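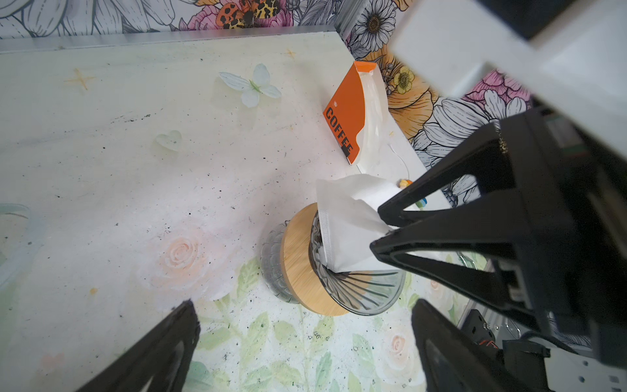

Figure 4. Floral wallpaper behind a pale tabletop printed with roses and small gold stars.

4.2 Why people keep busy patterns

I went into this part of the study expecting to hear a lot about resale value. Everyone I know who has painted a room in the last few years has painted it white, and when you ask why, they say something about the next buyer. So when Nobuhle Moodley and I started talking to households in Gorton and Jidlow about the patterns they live with, I had my neat little question ready and I asked it early. It mostly fell flat. People wanted to talk about their mothers.

Osvaldo Medeiros told us his favourite paper was one he'd hated as a kid. His parents' hallway had big orange blooms on it, and he used to run past them at night. When he moved into his own place he spent most of December hunting for something close (the colour had to be right, he said, and he didn't much care about the flowers). Raíssa and Sebastião Furtado disagreed with each other through the whole interview — she'd have flowers on the ceiling if he let her, and he'd like one plain wall to rest his eyes on. They've settled on a plain bedroom and a riot everywhere else.

Large florals came up far more than any other kind of pattern, and insects tucked in among the flowers came up more than I'd have guessed. Moths and butterflies got special treatment: people remembered where on the wall each one was, sometimes decades after the paper had been stripped. Figure 4 has a good moth of this sort, with orange and leopard-spotted wings, set among pink flowers. I showed it to Raíssa and she went straight to it.

We coded 18 interviews for this section, and I did the first pass myself, which probably shows. Brynhildur Brynjólfsdóttir did the second and thought I'd been too generous with the "family memory" label. She was right about some of it. A few people just like flowers! We moved eight passages into a plain "enjoyment" category that I'd been too clever to include at the start.

Matching is the other thing worth mentioning. I'd assumed that anyone with a loud wall would go quiet on the furniture, and a few did, but several people happily put florals next to florals and couldn't see why I was asking. I come back to them in section 4.3, along with the tablecloths.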